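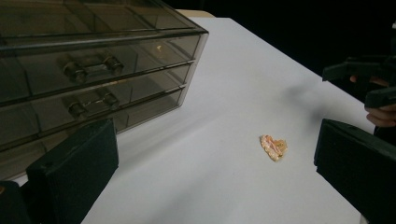

# Twin Birth Reporting in Two Rural Registries: Project Report

Group: Shona Maihi, Tomás Calado, Qistina Govindasamy
Supervisor: Reet Ots

## 1. Background

The share of births that are twin births is used as a rough measure of change in a population. It rises with the mother's age and with the use of fertility treatment. A change in the recorded rate can also come from a change in how births are written down, and this project looks at that second cause.

We compared birth registers from two neighboring districts, Grira and Fosier. Both serve farming areas and send mothers to the same hospital.

## 2. Data

Each district gave us read access to 15 years of entries. Grira records one line per child. Fosier recorded one line per delivery until it changed forms, then one line per child. The change took effect in September of year nine, but the old form stayed in use at one office for several more months.

Stillbirths are left out of both sets. Fosier lists them in a separate book that we did not request.

## 3. Method

Lines were treated as a twin pair if they shared a mother's entry number and a birth date. Where the entry number was missing, we matched on surname, address and date. Qistina wrote the matching script and Tomás checked 75 pairs by hand against the scanned pages.

Triplets were dropped. There were too few to treat separately.

## 4. Results

The script found 118 twin pairs in Grira. The yearly rate there shows no clear trend.

In Fosier, the raw count of twin pairs jumps after the form change. Before it, the second child often appears only as a note in the margin - "and brother", or a second first name. Going through over 800 margin notes removed most of the jump. A small rise remains, and we can't say if it is real.

## 5. Limits

Handwriting was the main source of error. Tomás and Shona disagreed on several notes, and Colleen Hawthorne at the Fosier office settled those she could. The mother's age is missing from most early entries, so rates could not be adjusted for it.

## 6. Further work

The Fosier stillbirth book should be added first. The matching script assumes one date per pair - twins born on either side of midnight are missed, and a one-day window should be tested.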